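Dindside Shared Practice Project: second progress report
Apr 4, 2020

The grant asked us to write a set of working rules for teams that train and test gripping robots in simulation, and to have those rules in use at Nivura and Grernwood by the end of the period. The rules exist. They are in use at Nivura. Grernwood has them and describes itself as "reading."

The first draft ran to 27 rules, several of which said the same thing in different moods. The current one is shorter and fits on two sheets if the printer cooperates. The parts that caused the most arguing were these:

A run counts as a failure if the gripper touches anything it was not sent for, even when it comes back with the right object. Two engineers still consider this harsh.

Every run is logged, including the embarrassing ones. We have 2,517 on record for the period. Under the old habit, we suspect, the archive would have been smaller and much more flattering.

Nobody changes the speed limit on a test day. This rule has a history, which we will spare you.

Tabletop pick tests are where the rules get their daily use. Each layout is saved with its starting positions before a run, so that a different team can repeat it without phoning us. 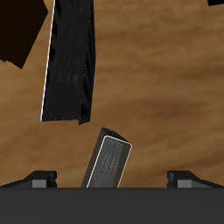
The clearance rule is the one still open. Esquivel wants a fixed distance between the target and its neighbors; Nivura wants it scaled to the width of the open fingers. We ran 300 trials each way and both sides found the results encouraging, for opposite reasons. The draft now carries the scaled version, with the fixed one in a footnote that has grown longer than the rule.

Spending is on plan except for computing time, where we used almost 470 hours more than budgeted. Most of that went to repeating runs whose settings had not been written down, and there is now a rule for that too.

Next period: settle clearance, get Grernwood past reading, and hand over the final text in October.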